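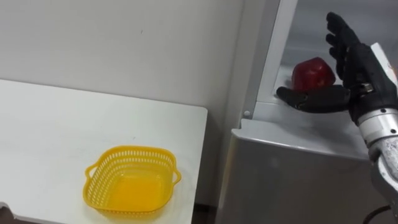
About Prerneseo

We are a small company that writes working rules for robots with hands, and then spends most of its days finding out whether those rules hold up in a real room with a real table. If you came to us through a customer, or through one of our open afternoons, you probably know that already (and you have probably been handed a clipboard). If you are new, welcome, and please forgive a page that runs on a bit!

How we got started

Dewanti Ngau and Jérémie Gautier started Prerneseo after years of working on opposite sides of the same problem. Dewanti installed arms for packing lines, and Jérémie wrote the safety paperwork that came with them, and each was fairly sure the other had the easy job. The first house rulebook was 285 pages long. It was thorough, we were proud of it, and the people it was meant for kept it on a shelf. The one we use now is 82 pages, and we would still like it to be shorter.

What we work on

Most of our work is with ordinary household tasks: taking fruit out of a cabinet, putting it in a basket, wiping a shelf, handing over a cup. They sound like small things, and they are, but small things are where a rule gets tested properly. "Approach with care" means very little to a person setting up a trial. "Open the hand fully before it crosses the front edge of the shelf" is something you can check, and two people checking it will usually agree.

We write rules for the room as well as for the machine. Where does the operator stand? Who is allowed to reach over the table, and when? Which cable gets looked at before the arm is powered? Inès Marchal looks after this side of things, and she has a lovely way of asking a visiting team to walk her through their morning until the missing step shows up by itself. 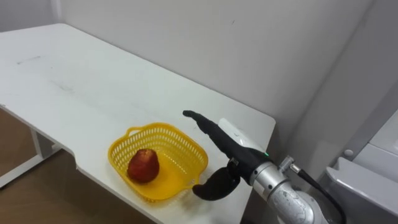 An apple, a basket and an open stretch of table at our bench.

Our house rules, the short version

The full rulebook goes to every customer, but these are the ones we repeat most often:

- Clear the table before a run, and leave on it only what the task calls for.
- One person holds the stop button and has no other job during the run.
- Hands stay out of the work area until the operator says "clear" out loud.
- Soft food gets a slow approach and a light grip, and anything that has been dropped is replaced.
- Write down the failed tries with the same care as the good ones.
- A new task is run 20 times at low speed before anyone asks to go faster, and 100 times before we will put our name to it.

That last rule causes the most grumbling, some of it from us. Fabrice Hervieu, who runs the bench, once proposed cutting the slow runs in half and withdrew the idea before lunch, having met a very ripe pear.

Who we work with

We have been lucky in our customers. Elletti asked us to write the handling rules for their kitchen trials, and Banard sends us its new operators for training each December, which has become something of a tradition, with a long table and far too much cake. Shufen Liang leads the training and would like everyone to know that questions are welcome before, during and after, including the ones you feel a little silly asking.

Come and see us

If you are setting up a robot bench of your own and would like a second pair of eyes on your procedures, do write to us. Tell us what the robot is supposed to pick up, where it is supposed to put it, and who else will be in the room. We will send you our rulebook and very likely a long reply.

14 shares
3 comments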